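Teaching a two-armed robot by remote control: your first session in the simulator

If you've done the Illari setup from the last tutorial, you should have a robot standing in front of a table and two hand controllers sitting on your desk. Today we're going to take hold of its arms and show it how to do something. Make yourself a cup of tea first, because it's much nicer when you're not in a hurry.

Pick one job and keep it small

My first try, back in October, was clearing an entire table in one go. I recorded for an entire evening and the robot learned very little from it, poor thing. So please start with one object and one movement. Reach, close, lift, hold still, finish. You can always string jobs together later on.

Match your hands to the arms

1. Sit square to your screen with your elbows resting on something.
2. Hold both controllers in a comfortable spot and press the align button on each one. From then on, the robot's arms follow your hands.
3. Set the motion scale to 2. Your hands will travel further than the grippers do, which feels sluggish for a few minutes and then feels lovely.
4. Practise opening and closing each gripper in mid-air before you go near the table.

I like to choose my working arm early and leave the other one parked up and out of the way, fingers open. It's tempting to wave both about (I still do it when I'm tired!) but every stray wobble goes into the recording too, and the robot will copy it quite faithfully.
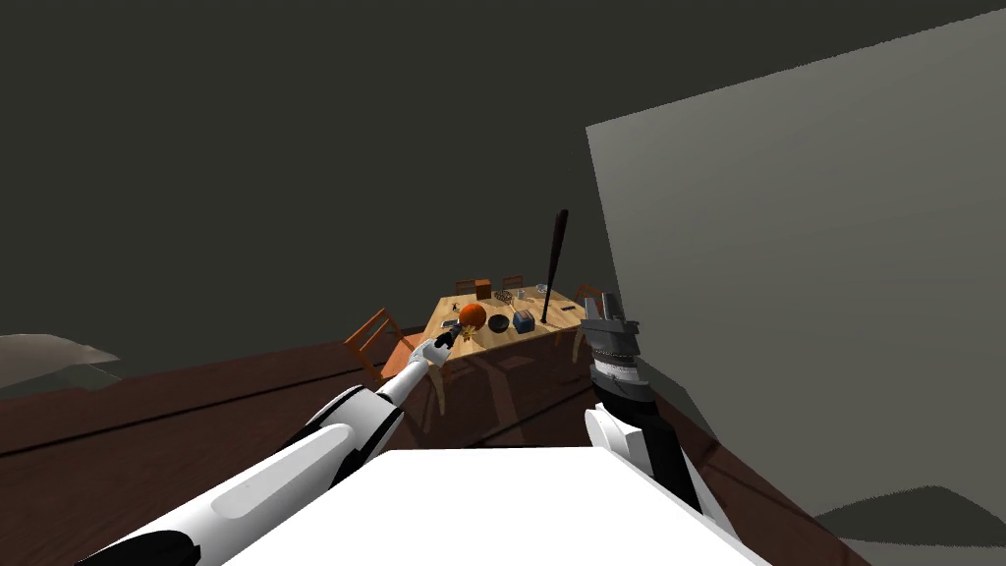
Left gripper down beside the yellow object, with the right one held clear of the table.

Come in low and slow

On a crowded table, look at what's next to your target before you move. A round ball or a tall upright object close by deserves a wide berth — bring the gripper in from the open side, pause, and only then close the fingers. That little pause is worth keeping in every take.

Record, reset, repeat

Press record, do the job, press stop. Then reset the table and nudge your object to a slightly different spot before going again. Leandro Retamal, who looked over my early recordings, had me throw out any take with a fumbled grasp, and I've stuck to that. I kept 37 takes for my first job, which came to 1649 seconds of recording. If your wrists get sore, stop and finish tomorrow.

Save everything into a single folder named after the job. We'll be loading that folder when we start training in the next part.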